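About Lorkgate

Lorkgate is a small company that works on robot handling of clothes and bedding. We record people folding and stacking laundry in ordinary homes with hand-held grippers, and we use those recordings to teach robot arms the same work. Our main product is a folding arm called Trunby, which is on trial at the Cullinane laundry.

Yvonne Whiteley started the company after several years repairing sorting machines. She still runs the test bench and signs off every change to the grip controls.

What we do

Most laundry robots are trained on towels and plain sheets laid out on a flat table. People's homes are different. A bed is soft, clothes end up in heaps, and a T-shirt may be lying on top of something striped or next to something shiny. Our recordings are made in bedrooms for that reason, on whatever blanket is there, with the rest of the room left as it is.

We now hold 2,507 recordings. Each one is checked by a person before it goes into training.

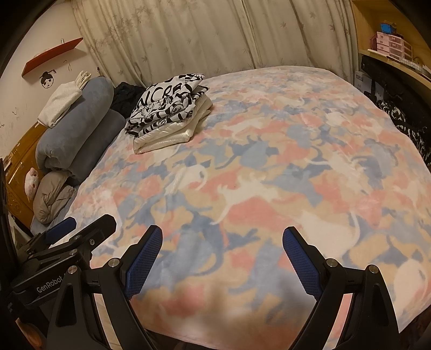 What went wrong in September

We think customers should be able to read about our faults on the same page as our products, so this one stays here.

On September 21, 2024, a Trunby arm at Cullinane failed to let go of a shirt. An operator had taken hold of the hem to straighten it, which the job allows when the arm is paused. The arm was not paused. It had finished closing, read the pull on the fabric as a slipping grip, and closed harder. Then it began its lift. The operator's hand was drawn toward the jaws before a coworker pressed the stop button.

The operator had a bruised finger and went back to work the next day. The shirt was torn along one seam.

We shut down all 3 arms at the site that afternoon and kept them off until the cause was known.

What we found

There were two faults. The first was in the grip control, called Jurkley. It had one answer to a sudden pull, and that was more force. In our training recordings a person's hand is often on the same piece of clothing as the gripper, but our labels did not mark those moments. The arm had no way to tell a helping hand from a slipping shirt.

The second was the pause light. It came on when a pause was requested, and the arm could take a moment longer to stop. The operator saw the light and reached in. That was a reasonable thing to do, and we had not trained anyone to do otherwise.

What we changed

Jurkley now opens the jaws on any pull it did not cause, and the arm stays where it is until someone restarts it. Dropped shirts are more common as a result. We accept that.

The pause light comes on only after the arm has stopped.

We went back through the recordings and marked 600 of them where a hand and a gripper are on the same garment. Printed T-shirts took the longest — the hand, the sleeve and the lettering tend to blur together when the cloth is moving.

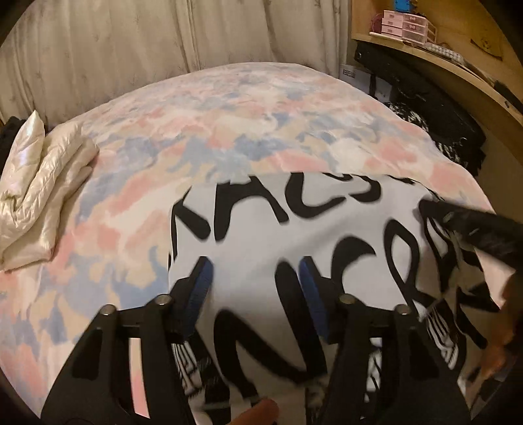 A hand and a gripper on the same white garment.

Before the arms were switched back on we ran 4,000 pull tests on the bench, using cotton, satin and fleece. The jaws opened every time. We repeat a shorter set after each software update, and the site gets a copy of the results.

Reporting a problem

If you work with one of our arms and it does something you did not expect, press stop first and then call the number on the base. You do not need to fill in a form or ask a supervisor. Yvonne reads every report, including the ones where nothing was damaged.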